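March, late evening

Second night with the Pletell hand in the simulator, and I still don't buy the numbers. 200 runs each on the plate task, same arms, same table. The Pletell scored 97 percent, the Kurko two-finger gripper 96. One point. For that we're supposed to put up with all those extra joints and a controller that took me most of the afternoon to tune.

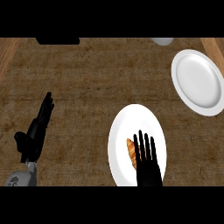

What bothers me is the contact model. Bread in there doesn't crumble or squash, and a plate doesn't skid the way ours do on the bench. I dropped the friction setting a little after supper and the Pletell began missing right away — the Kurko hardly cared. I haven't run that as a full set, so it stays out of the report for now.

Undlow wants a choice before they order. I'd like 318 more runs first, enough to fill the overnight slot on the Masanja machine, with friction changed every time. The brochure says the fingers "adapt." To what, it doesn't say. Left the queue going at 11 and went to bed annoyed.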